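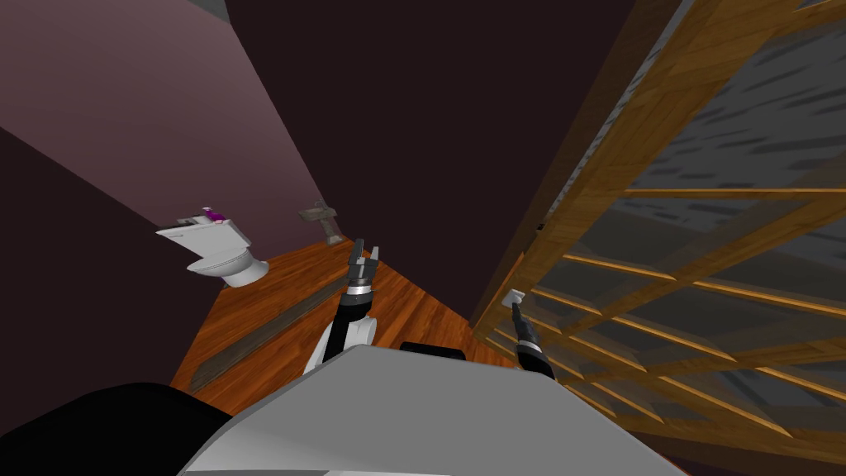

*Bathroom run: toilet at the back, both arms out front.*

Can a machine do your bathroom chores yet? Kinda! My Drelach sim setup takes 15 minutes, so try it before you spend $4,000 on hardware.

1. Load the house and park the robot facing the toilet.
2. Open the left gripper and leave the right one alone for now.
3. Drive in slowly - I cap mine at half speed.
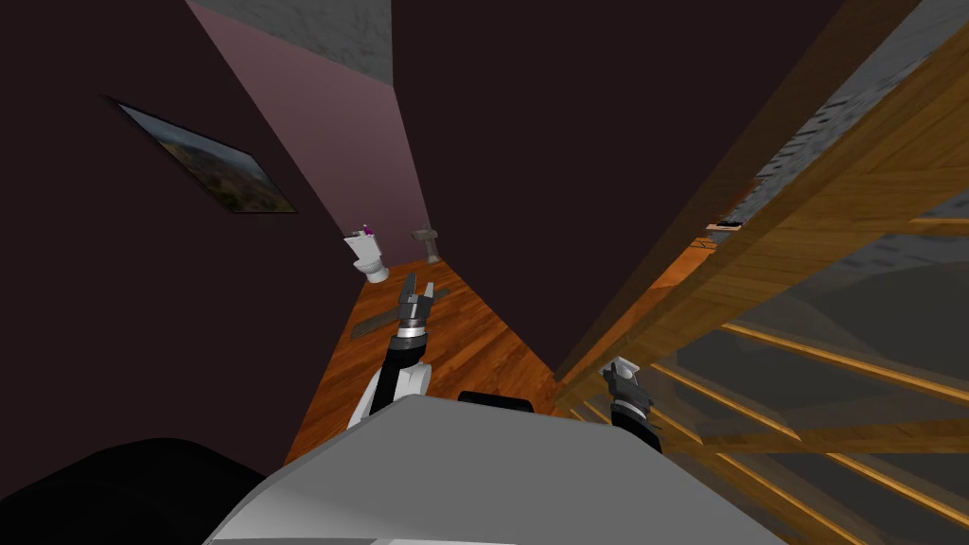

Diễm Nghiêm wrote to me that half speed is still too fast in a narrow room, and that she'd settle for a robot that wipes one sink well. Fair!

4. Now practice grabbing. Line up both fingers under a knob, then close. I've logged 647 tries and still miss plenty.
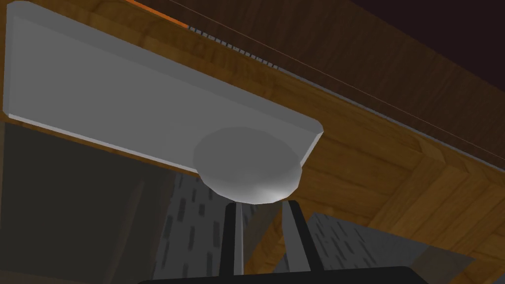 *Step 4, fingers just under the round knob.*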